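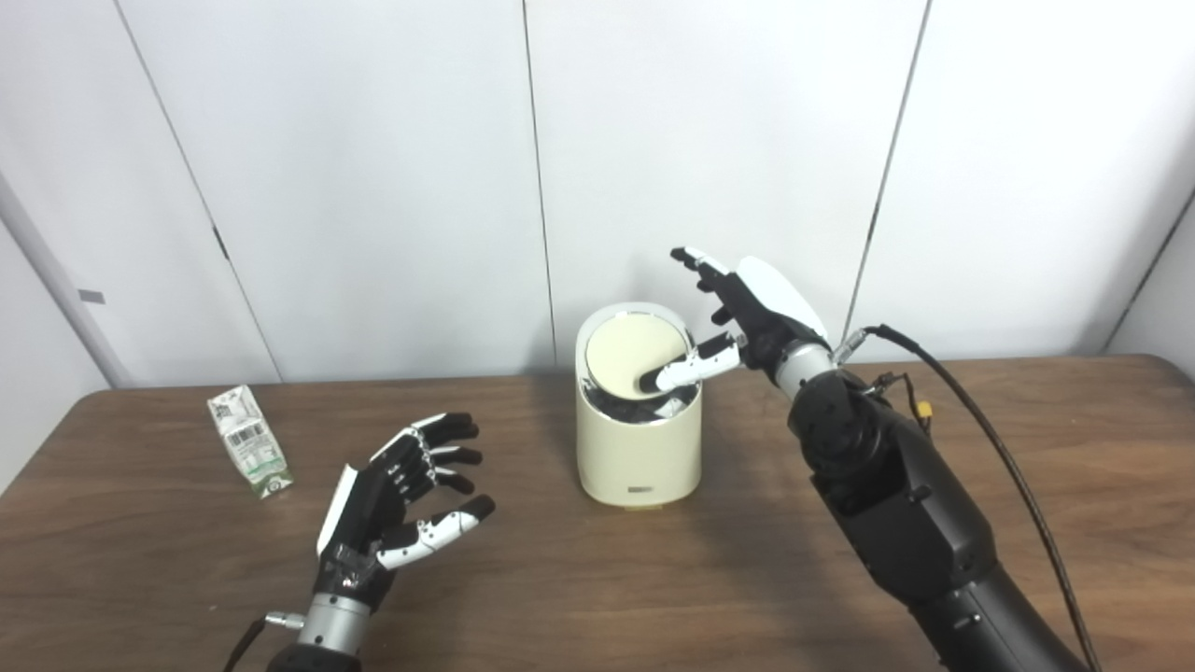
One neighbor wanted to know why it took the police 68 minutes to get to Memcombe Road after the shots, and I didn't have a good answer for her, so that's where we started.

Home | Meetings | Alerts | Contact

Filed under: Safety, Minutes

Vamness Neighborhood Watch, minutes, 9 Dec 2019

I'm typing these up from my own scribbles, so holler if I got you wrong!

1. Shots on Memcombe Road
The precinct's written reply says the nearest car was over in Jaltbridge. It doesn't say who fired, or whether it was an officer (two people on the block are sure it was). We voted to ask for the dispatch log, 5 against.
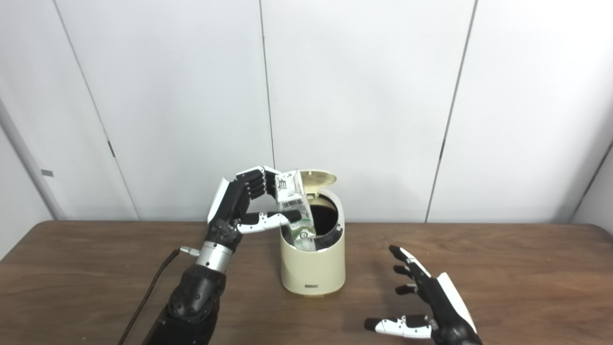
2. Street lights
Still out by the Swanepoel building. The city now says March, and there was a lot of groaning, mine included. I'll keep calling.

3. Flyers
We printed 300 last time and ran out in Jaltbridge, so we agreed on 600. They'll have the tip line in bigger type. 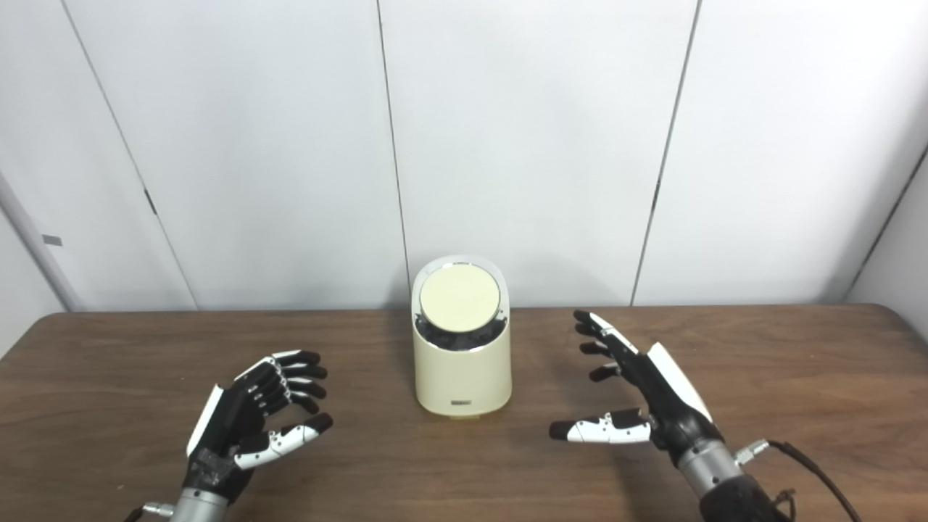
4. Next steps
I'm writing the records request this week and will read it out before it goes in. Door knocking on Memcombe Road starts after that, in pairs please.

We use cookies to remember your settings. OK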